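Support ticket: audio guide for the Old Town walk stops after the bridge
Product: Wistano walking tour app, Llanos heritage route
Status: Solved, left open for comments

Good morning, and thank you in advance to whoever picks this up. I look after the self-guided walk through the old quarter at Llanos, the one that starts at the Brurnora rooms and goes up past the mill houses to the church. We moved it over to the app in May and on the whole people have been very kind about it. But for a little while now the sound has been dropping out after stop 4 (the footbridge), and visitors come back to the rooms having heard the first part of the story and none of the rest, which is a shame as the best bits are all up the hill.
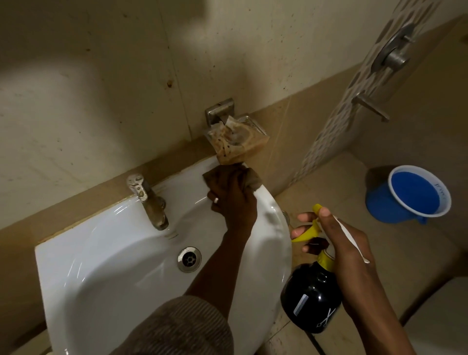
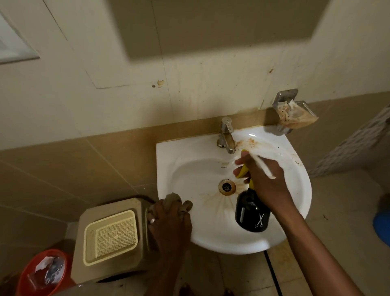
The washbasin, mid-clean.

Santino Alarcón: Hello, and thanks for such a full write-up. Could you tell me whether the visitors download the walk before they set off, or let it play as they go? And when it stops at 4, does the map still move along with them, or does the whole thing freeze? If you can get hold of one of the phones, the trigger distance for stop 5 would be a great help too. It's under Route, then Stops, then the little cog.

Thank you, that was quick! I've been out this morning with my own phone and my neighbour's, so I can answer nearly all of that. We tell everyone to download at the rooms, where the signal is good, and both of ours were downloaded. The map carries on quite happily and the blue dot goes up the lane as it should – it's only the talking that doesn't start. Stop 5 says 10 metres. The others on the hill say the same, and the ones down by the river say 120, which I don't remember choosing, though I may well have done.

Santino Alarcón: That's very likely the trouble. With a circle of 10 metres between tall houses, the phone can think it's on the far side of the street and never step inside. Please set stops 5 to 9 to 120 as well, save, and publish the route again. Anyone who already has the walk will need to delete it and download it afresh, as the old distances are kept on the phone.

Done, and walked again after lunch. Stop 5 came in just before the mill door, 6 and 7 were both fine, and 8 started early, while 7 was still talking about the flood. It's a lovely flood story and I'd hate to lose the end of it. Is there something in between that I could try?

Santino Alarcón: Yes – leave the distance as it is and tick "Wait for previous stop" on 8. It will hold back until the flood is over.

Ticked, published and walked a third time at four o'clock, with the whole of the flood and then the weaver's house straight after. My knees would like it noted that this is a steep route. I'll put a card on the desk asking people to download it again.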